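Workshop notebook, Sunday, bench by the window

Case with the green board, continued from Mitsuko's page

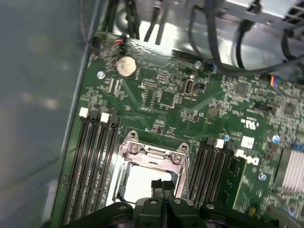

Right, so the plan was to get the board out before lunch and I got as far as writing labels. Mitsuko had left me her roll of masking tape and the good pen (thank you!) and I've decided every plug gets a tag before anything is pulled, even the ones that look obvious. Last month I was sure I'd remember where a two-wire lead went on the Foltska machine and then spent most of an evening with a torch in my mouth working it out.

Tags so far: the little plug with orange and black wires is A. The connector with the blue and orange in it is B. The black cables are going to be C onwards, but I want to trace each one back to its far end first, and they're bundled so tightly that I'll probably cut the ties and do new ones later. Ryota, if you're reading this, where did the small ties go? The bag in the drawer is all the 200 mm ones, far too long for in here.

Coin cell: plan is to take it out first, put the meter on it and write the reading on this page, then fit a new one whatever it says. The top is a bit scratched, which doesn't bother me. There's a new strip in the Tsuchiya tin. Shigeru wants the clock settings noted down before the old one comes out and I've told him I'll do it, so somebody hold me to that.

Screws. One silver one is over by the battery and another is further along near the cables, and I haven't made a proper map of the rest yet. I'm going to draw the board on card and push each screw through the card where it belongs, like Chiharu does with laptops. It looks daft and it works every time. Short driver for these, the long one fouls on the side wall and I don't want to slip across all those tiny parts.

Chiharu asked whether the case is worth keeping if the board turns out to be no good. I'd say yes! It's decent metal, and Theerawat has been after one for the Clurville job for ages. He'd want it wiped down inside and the sharp bits filed.

Still to do: tags on the black cables, screw card, battery reading, soft brush over the board once it's on the mat. Also order more tape, the roll won't last past this one.

Stopping at 4, picking up again from the tags.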